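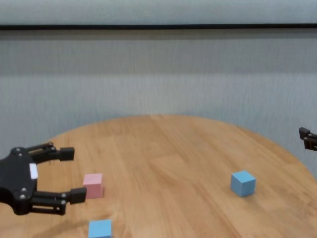 Mesa redonda de madera con acabado en tono miel.

Jacquet convoca una plaza de técnico/a de acabados y barnices para su taller de mobiliario de Condbridge. Incorporación en enero.

Funciones
Preparación de superficies, lijado intermedio y aplicación de barniz a pistola en cabina.
Ajuste de viscosidad y de la proporción de catalizador según ficha técnica.
Medición de brillo y espesor de película; registro de resultados por lote.
Limpieza y purga de los equipos al cierre del turno.

Requisitos
Formación profesional en carpintería y mueble, o titulación equivalente.
Dos años de experiencia en aplicación de barnices de poliuretano o al agua.
Lectura de fichas de seguridad en español e inglés.

Condiciones
Contrato indefinido con periodo de prueba de 2 meses. Turno de mañana, con entrada a las 7:00. Plus de cabina de 200 euros mensuales. Ayuda única de traslado de 900 euros para residentes fuera de la comarca.

Proceso de selección
Revisión de currículos, entrevista con Rafail Sarantis (producción) y prueba práctica sobre tablero macizo. El material lo aporta el taller.

Enviar currículum a la atención de Thodoris Liapis, indicando la referencia 202. No se admiten candidaturas sin referencia.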